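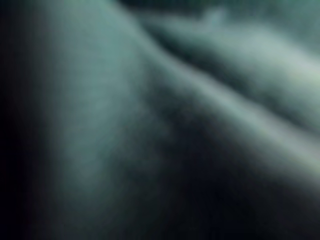
Linen closet folding: what finally worked for me (fitted sheets, throws, the big comforter)

Plirnumstead Home Forum > Laundry & Linens

thimblewick
Posted 12/6/23

I have been at it since breakfast and I have to tell somebody! The linen closet is DONE. Two shelves of bedding, one shelf of throws and blankets, and the bottom for the big puffy stuff. I can pull out a sheet set without the whole pile coming down on my feet.

What changed is that I stopped folding to make things flat and started folding to make things the same width. I cut a piece of cardboard the width of my shelf divided by 2, and everything gets folded around it, then I slide the cardboard out. Sheets, throws, the old quilt, all of it. I used to fold each thing however it wanted to go, so I had skinny stacks next to fat stacks, and the fat ones always slumped over.

For fitted sheets I tuck the corners into each other (hands inside two corners, flip one over the other, then again for the other two), lay it on the bed, fold the elastic edge in so I have a straight side, and then go to the cardboard. It still has a bit of a lump at one end and I don't care. Lump goes to the back.

Anyone else do the cardboard thing? And what do you all do with fleece throws? Mine puff back up the minute I let go.

pebblejar6
Cardboard! I used an old cutting mat for the same thing and it is so satisfying. Fleece I roll. Fold in thirds the long way, roll it tight, and stand the rolls up in a bin like a row of logs. You can see every color at once and the kids can grab one without wrecking the others.

grandoldattic
I'm going to disagree on rolling. I rolled everything for a year and it ate my closet alive. Rolls leave gaps between them, and a throw that has been rolled tight comes out with a wave in it that takes an evening on the couch to relax. Fold in half, half again, then thirds, and put something heavier on top. A folded quilt on top of the fleece keeps it down just fine.

pebblejar6
But then you have to lift the quilt every time you want a throw? I would last one day with that system, lol. Different houses, I guess. We use ours every single night from September on.

grandoldattic
We have 2 throws out on the couch and the rest are spares, so I hardly ever lift the quilt. If you have a crowd grabbing at them I can see the bin.

thimblewick
Oh, that's a good point about which ones are spares. I have been treating all of them like they get used and most of them don't. The scratchy plaid has not been touched in ages. I could do grandoldattic's way for the spares and a bin of rolls for the good ones – I'm going to go measure.

mopandmarvel
Love this thread. Can I ask about sheet sets? I keep seeing the trick where you put the whole set inside one of its own pillowcases. I tried it and it looked like a sack of potatoes.

thimblewick
You have to fold everything first, smaller than the pillowcase, and then slide it in flat and fold the open end under. If you stuff it, you get potatoes. I did mine that way for the guest bed, and it came out like a nice fat envelope.

clothespin_corner
I did the pillowcase thing for years and quit. I could never tell queen from full once they were in there, all of mine are some kind of white. Now I just stack the set: fitted on the bottom, flat sheet, pillowcases on top, and wrap the flat sheet's last fold around the rest like a belt. No extra parts and you can feel the elastic if you need to check.

mopandmarvel
The belt! Trying that tonight.

lowshelf
Putting in a word for labels. I write the size on a bit of cotton tape and stitch it to the corner of the fitted sheet, right by the bottom left foot. Takes a minute, and it also tells you which corner goes where when you make the bed. I've got the Engelbrecht sewing tin my aunt passed down and there was enough tape in it to do every sheet we own.

thimblewick
lowshelf I am stealing this immediately. I always put the first corner on wrong. Always!

quiltsandcoffee
What about the comforter? You said the big puffy stuff is at the bottom but how did you get it in? Ours is in a vacuum bag, one of the Clatix ones, and it goes down to nothing, which is great for space.

grandoldattic
Please don't leave a down comforter in a vacuum bag all year. Squashed flat that long, mine never got its loft back. Polyester fill seems to be more forgiving but I still wouldn't.

quiltsandcoffee
Mine is poly and has been in and out of the bag for a few winters with no trouble. I give it 10 minutes in the dryer on low when it comes out and it's as fluffy as ever. I do agree about down, though. My sister's came out sad.

thimblewick
Mine is down alternative, and I just use a big cotton bag with a drawstring. Fold it in thirds the long way, kneel on it (very ladylike), fold toward the open end of the bag, and shove. It takes up most of the bottom shelf but it can breathe. I picked up the bag from the Trunana shop downtown, and any old duvet cover would do the same job if you tied it shut.

pebblejar6
The kneeling is the secret step, I do it too.

hallclosetholly
New here, reading along and getting very fired up to do mine. One question. Do you fold with the good side in or out? My grandmother was strict about in and I never asked why.

clothespin_corner
In, for anything that sits a long time. Dust lands on the outside fold. For stuff you use weekly I don't think it matters, fold it whichever way it comes out of the dryer.

lowshelf
Out for me. I want to see the pretty side when I open the door! If it gets dusty I wash it, I was probably going to anyway.

hallclosetholly
Okay, in for the quilts and out for the sheets. I own 6 quilts so wish me luck.

thimblewick
Luck! Put the heaviest quilt at the bottom and turn the folded edge toward you so you can get a hand around it. And come back and tell us how it went.

Update on mine: measured, and the bin fits if I move the beach towels. The beach towels are now on the dryer, waiting on a decision. I'm leaning toward $200 worth of hooks and shelves for the laundry room and my husband is leaning toward a cardboard box.

grandoldattic
Box for now. See if you miss them.

mopandmarvel
Report on the belt fold: first set done, it held when I picked it up by one end. Going back in for the rest.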